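Search this site Enter keyword Go

FOR IMMEDIATE RELEASE

Preltton Releases Malorix 2, Picking Software That Plans Around the Clutter

NODTHORPE, 6 June 2026. I've written a lot of these announcements for Preltton and I usually get told to keep myself out of them. This time I'm ignoring that, since I wrote a fair chunk of the code as well and I'm too pleased about it to sound like a brochure. So: Malorix 2 is out today! It's our software for picking mixed items out of bins, and existing license holders can download it right now.

If you're new to us, Malorix sits between your depth camera and your arm controller. It looks at a pile of stuff, decides what can be grabbed and from which side, plans a path for the arm, and sends that path off to be run. You bring the arm and the gripper. We've never sold hardware and we have no plans to start.

The first version did a decent job on tidy bins. Boxes, bottles, bagged parts, all fine. Then customers began asking about bins where nothing matches anything else (returns desks, toy sorting, repair shops, that kind of thing) and we had to admit our planner was pretty timid. It would find a good grasp, notice that the wrist might come close to a wall, and give up on the whole item. People wrote in to say the arm was "thinking" too long. Fair enough. It was.

So we pulled out the old grasp planner and wrote a new one, code name Zacharias, and that's the heart of this release. Zacharias checks the gripper, the wrist, and the last two arm links together, against the bin walls and against everything else lying in the bin. It also knows about cables now. You draw a rough sleeve around your hoses and wiring in the setup screen, once, and the planner treats that sleeve as part of the arm. I can't tell you how many support calls began with a hose that the old software simply didn't know was there.
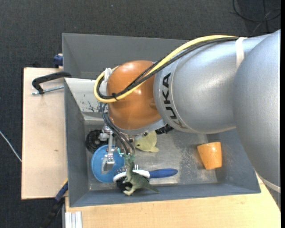
The other big piece is perception. Malorix 2 doesn't need a model of each item before it can try to pick it up. It splits the depth picture into surfaces, guesses which ones belong together, and ranks places to grip by how much room there is on both sides. Long thin things, round flat things, soft-looking things with odd bits sticking out: it has a go at all of them. Shiny items are still the hard case, because depth cameras get confused by reflections, so we added a setting that takes several exposures and merges them. Turn it on if you handle a lot of glossy plastic. It slows each cycle down a little.

We tested all this on our own bench in Nodthorpe, with a shopping list of 600 different household items, and made 1,147 picks in the final round before we froze the code. Of those, 40 ended in a dropped or missed item. I'd like that number to be smaller and we're working on it. Most of the misses were things lying flat against the bin wall, where there's just no space for a fingertip to get in.

A few smaller changes I'm fond of:

Replay. Every pick is logged with the depth data and the planned path, so you can step back through a bad one and see why the planner chose it.

Two-bin layouts. You can now set up neighboring bins as a single cell and move items between them without writing your own script.

Plain error messages. "No path: wrist too close to left wall" has replaced "Planner exit 20." You're welcome!

Malorix 2 runs on Linux and works with our existing arm drivers. The upgrade costs nothing if you have a current support plan. Saved cells from version 1 will open, but please redraw your bin walls before you run anything, as the old files stored them without thickness. A version with support for conveyor tracking is planned for September.

Preltton makes motion planning and perception software for industrial arms. Trial licenses and setup notes are available through the Malorix page on our website, and press questions can go to the contact form there.

Comments (3)

gantryhead
Does the cable sleeve move with the wrist or is it a fixed shape? We've got a big loop that swings out when joint 5 turns.

Preltton
It follows the joints you attach it to, but it won't model the swing itself. Draw it fat enough to cover the loop at its widest and you should be fine.

m_tooling
Finally a replay. Does it export or only play inside the app?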